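Vurnard Robotics Club – Frequently Asked Questions

Do I need experience?
No. In June we had 15 members, and most of them joined without knowing which end of a screwdriver to hold.

What does it cost?
$40 a term, snacks not included. Snacks were included once.

What is the Cup Project?
Our entry for the Trelau student round. Members pick up and set down cups with hand-held grippers, and the recordings train our arm, Kaimal. We have 527 so far.
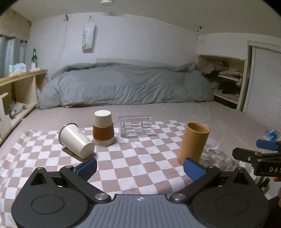
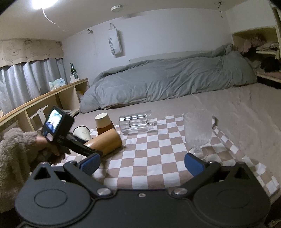

Kaimal is slower than any of us and drops less, so it gets the competition slot. Training it is mostly patience: grasp, lift, place, start over. Cups lying on their side, like the white one with the dark rim, are worth extra practice – an upright cup teaches you very little about wrists. Clear glass is for second-term members.

Can I practice at home?
Yes. Grippers go out for up to six days. Bring back both finger pads.

Do we ever win?
We placed at Deltari. Please don't ask how many teams entered.

Last updated 2026-06-10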